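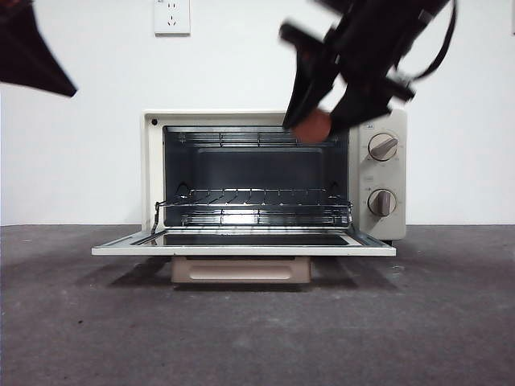

Mini-four crème, porte ouverte, avec sa grille.

Friandises maison pour mon chien de ferme : au four ou au déshydrateur ?

Jade Mottram
Bonsoir à toutes et à tous ! Je me lance, ça fait des mois que je lis le forum sans oser écrire. Nous avons une chienne de troupeau, Cadar, une croisée border qui travaille presque tous les jours avec mon mari (254 brebis, autant dire qu'elle ne chôme pas) et qui dort dehors, dans la grange, par choix, été comme hiver. Depuis décembre elle se gratte, et notre vétérinaire nous a conseillé d'essayer sans poulet pendant quelque temps. Résultat, je cherche à faire moi-même ses petites récompenses, parce que celles du commerce contiennent presque toutes de la volaille quelque part en petites lettres. J'ai essayé des lamelles de foie de bœuf au four : dures comme du bois d'un côté, molles de l'autre, et une odeur dans la cuisine, je ne vous raconte pas ! Est-ce que je m'y prends mal, ou faut-il investir dans un déshydrateur ? Et combien de temps ça se garde ? Merci d'avance, et une caresse à vos poilus.

Fergal Corrigan
Bonsoir Jade, et bienvenue parmi nous ! Pas besoin de déshydrateur pour commencer, gardez vos sous. Avec le foie, je fais autrement : je le mixe avec un œuf et de la farine de riz jusqu'à obtenir une pâte épaisse, j'étale sur du papier cuisson (un petit centimètre, pas plus) et j'enfourne à 160 °C jusqu'à ce que le milieu soit bien ferme. Ensuite je découpe en tout petits dés. C'est plus régulier que les lamelles, et mon vieux Sugden, qui n'a plus beaucoup de dents, les avale sans peine. Au frigo, trois jours dans une boîte fermée ; le reste part au congélateur par petits sachets, et je sors celui du lendemain le soir. Pour l'odeur, hélas, fenêtre grande ouverte, je n'ai jamais trouvé mieux ! Allez-y doucement sur les quantités tout de même, le foie est très riche en vitamine A. Et demandez à votre vétérinaire si l'œuf est permis pendant l'essai, certains préfèrent tout enlever d'un coup.

Trornura57
nous c'est carotte crue et basta, les chiens adorent et ça coûte rien

Jade Mottram
Merci à vous deux ! Fergal, j'ai fait une première plaque hier soir avec votre recette (sans œuf, j'ai mis un peu d'eau, en attendant l'avis du véto). Ça s'émiette un peu sur les bords mais Cadar est restée assise devant la porte de la cuisine pendant toute la cuisson, elle qui ne veut jamais entrer ! La carotte, par contre, elle l'a enterrée derrière la grange. Je réessaierai râpée dans la pâte.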